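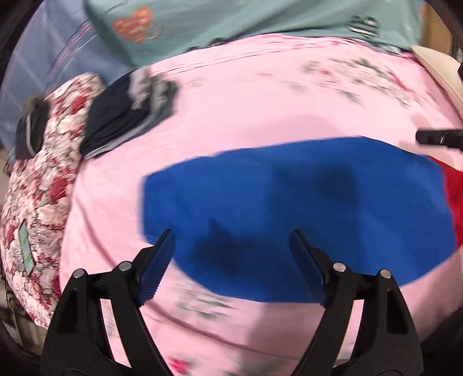 Stakuver is a collection of 400 records of household cloth laid out on bedding before folding. It covers garments, towels, pillowcases and offcuts, and it was put together to study where one piece of fabric ends and the next begins. Plain cloth on a plain sheet is well covered by our older set, Farness, so the patterned grounds have been given more room. A solid blue piece on a pink floral sheet has a clear outer edge, but where it meets a strip of bright red the boundary needs its own label: it may be a seam between two panels or an overlap of two separate items. The label is "join, type unknown" unless the item sheet settles it.

Contents

records/ – one folder per layout
items.csv – item number, main colour, second colour, fibre (from the care label, blank if missing)
grounds.csv – the sheets and covers used underneath
labels/ – outlines and joins, 300 layouts done
notes.txt – corrections since the first release

Grounds

There are 4 grounds: pink floral, plain white, grey stripe and a brown check blanket. The blanket sheds, and lint has been left where it fell. Sheets were pulled flat by hand and not ironed.

Labels

Each finished layout has up to 3 kinds of mark.

outline – the visible outer edge of the cloth, followed as it lies, including curves caused by slack
join – any line where two colours or two fabrics meet
ripple – a raised line in the surface with no change of fabric

Shadows are not marked. On dark blue and black cloth a shadow edge is easily taken for a fold, and early labels contain mistakes of this kind. Those found so far are listed in notes.txt by record number. Faint ripples on matte cloth were left out if the two labellers disagreed.

Known problems

Item names are not reliable for anything folded under itself. Use the item number.
"Red" in items.csv includes two pieces that most people would call rust.
The Mumum towels were washed between sessions and have shrunk, so their sizes in items.csv are no longer right.
Grey stripe is under-represented. More is planned for November.

Upkeep

Cloth was lent by Ní Chonaill and returned after labelling. The label rules were written by Zyanya Esquivel, who also keeps notes.txt. Please send corrections with the record number and the label line affected.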